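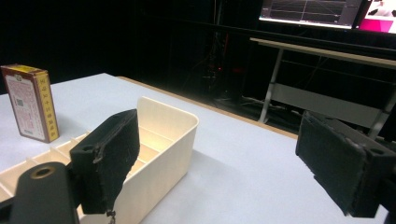 White table, plastic tray on it.

Jun 12, 2024
Dye shelf, notes

Went through the indigo jars with Katia Mazza before lunch. The March vat is finished as far as I'm concerned. It smells right but the blue comes out thin and rubs off on a white rag even after two rinses. Katia wants to feed it once more with fructose and leave it overnight. Fine, but it goes down the drain if the next strip is no better.

Weighed out madder for the Pendeck order. They want 800 g of yarn in the brick shade, same as last time. Last time's card says 20 g of alum to the first small batch, and I can't read whether Katia wrote "hot" or "hard" next to the water. Used tap water. Will ask her.

Ekov wool takes the mordant faster than the Tufa. Left both in the same pot and the Ekov skeins came out darker at the ends, where they were tied. Ties need to be looser. Figure eight, cotton string, no knots pulled tight.

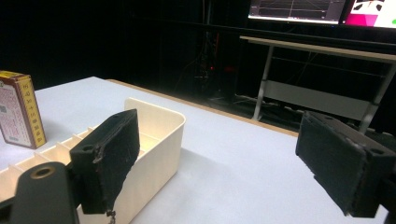 Weld is still a problem. The Grellik extract gives a greenish yellow on everything and chalk only shifts it a little. The dried plant is better and cheaper but it takes most of a day to strain. Ran one skein of each anyway and labeled them 303 A and 303 B. A is the extract. Both are on the line by the back window, and half of each is under cardboard for the light test. Don't move the cardboard.

Gas meter read 2,835 this morning. Writing it here because the other sheet is full.

To do
Order soda ash
New lid for the big pot
Ask Pendeck if they will accept a slight variation between skeins, in writing this time
Rinse madder yarn again tomorrow, cool water, then vinegar in the last bucket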